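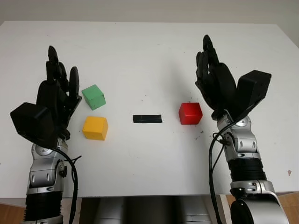
The Tisport toy swap is back, and so is the argument about what counts as a toy. Last December we took in 1,177 items, a good share of them socks. Blocks are always welcome, even odd ones: a green cube, a yellow cube and a red cube will keep a toddler busy longer than anything with an app.

Drop-off is at the Provitz Street hall until 15 Sep 2024. Please, no puzzles "with most of the pieces." 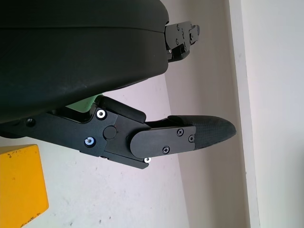 The hall has been repainted, after 3 meetings on the subject of cream. Members who wanted a bold color may now enjoy looking at a pale wall, and should keep their tape off it.

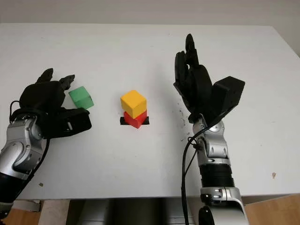 We still need tables, and people willing to carry them. Last year's were brown, wobbly and borrowed. A plain white top is ideal, as small toys show up well on it and so does the jam.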